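Hetedmont Precision Screwdriver Kit — Review After Seven Months

Posted 20 April 2022 by Danilo Galang
Category: Hand tools

I repair and clean old office desktops as a second job, in the evenings. Before this kit I had a drawer full of single screwdrivers, most of them with rounded tips. I bought the Hetedmont with my own money for 1,672 pesos, delivery included, and I have used it almost every week. 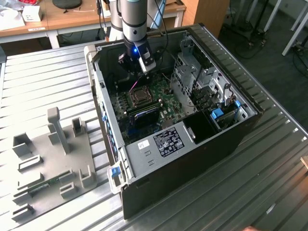
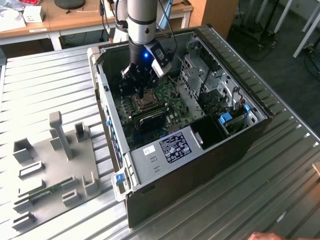
The first thing I want from a screwdriver kit is reach. A small electronics kit is usually made for phones, so the driver is short and the hand is always too close to the work. With a desktop computer it is a different situation. When the tower lies on its side with the board facing up, you come down into the case from above, and the walls of the case are higher than your knuckles. The processor socket is in the middle of the board, with memory and cables near it, and there I need a thin, long shaft and a tip that does not drop the screw. The Hetedmont driver is 192 mm long with the extension fitted, and this was enough for every full-size tower I had on the table. Without the extension it is comfortable for laptops and power supplies.

What is in the box

There is one handle, one rigid extension, one flexible extension, the bits in two trays, a pair of tweezers, two plastic opening tools and a small magnetic mat. Everything sits in a hard case with a metal latch. The full case weighs nearly 900 grams. It is more than I expected, and if you carry tools in a backpack with a laptop you will feel it on your shoulder.

The handle

The handle is aluminum with a rotating cap at the end. You put the palm or one finger on the cap and turn the body with the other fingers. The cap turned very smoothly when it was new. After some months it became a little dry and made a small scratching noise, so I put one drop of sewing machine oil under it and the noise went away. The grooves on the handle are fine for dry hands. In April it is very hot in my room, my hands are wet all the time, and then the handle slips when I need more force. A band of rubber would solve this. My old Petkov driver has it, and for stubborn case screws I still take the Petkov.

The bits

The Phillips bits are the ones I use most, and they are good. PH2 for the case and the power supply, PH1 for drives and some coolers, PH0 for laptops. The PH1 is still sharp. I can see some shine on the corners of the PH2 but it holds the screw without jumping out. The Torx bits fit tightly and I never damaged a screw with them. The flat bits are too soft in my opinion. I bent the smallest one when I tried to open a plastic clip with it — my mistake, it is not a tool for clips, but a better one would survive.

The size marks are engraved on each bit and also printed in the tray. The printed marks in my tray are already disappearing where I touch them. The engraved marks are very small, and I must take my reading glasses. Alby Brunton, who has the shop downstairs and borrows this kit more than I would like, painted a point of red nail polish on the PH1 and a green one on the PH2. It looks ugly but it saves time, so I left it.

The magnet

I read many discussions about whether a magnetic screwdriver can be used near a computer board. I can only say that I had no problem with this one. The magnet is in the handle, below the bit, and it is strong enough to hold a case screw in the horizontal position. With the long extension it becomes weaker, and a heavy screw will fall if you knock the shaft on something. For screws at the bottom of the case, between cables, I go slowly and keep the tweezers ready. The tweezers are decent, with points that meet correctly, which I cannot say for the ones in a cheaper Astton set I had before.

The flexible extension

I do not recommend to use it for anything tight. It twists like a spring, then it releases and you lose the slot. For the last few turns of a screw that is already loose, it works. I took it out three or four times and now it stays in the case.

The mat

The magnetic mat is a nice idea but it is small, as a postcard. I can put the screws of one laptop on it, in the order I took them out, and write next to them with the marker. The marker ink does not clean completely with a dry tissue. Use a little alcohol. For a desktop I prefer a muffin tray, one hole for the case screws, one for the drive screws, one for the cooler.

The case and the latch

The trays are foam with a plastic cover. One of the trays is too tight, and to take a bit out I need to push it from the side with my nail. The other is correct. The latch is strong. I dropped the closed case once on the stairs and it did not open, only one corner has a mark.

Service

The first kit arrived with two PH0 bits and no PH00. I wrote to the seller, Plorkarby, with a photo of the tray, and they sent the missing bit in a paper envelope after nine days. They did not ask me to return the extra one. The answer to my message was polite but it came in pieces, from three different people, and I had to send the photo twice.

Would I buy it again?

For desktops and laptops, yes. If you only open phones, it is too big and you will pay for bits that you never touch. If you work on many towers in a day you will probably want a small electric driver for the case screws and this one for the careful places inside. I would like to see a rubber ring on the handle, and a bigger print on the bits.

Rating: 4 out of 5

Edit: one reader asked if the bits fit in another handle. They are the common 4 mm hex size, and they fit in my Petkov, a little loose.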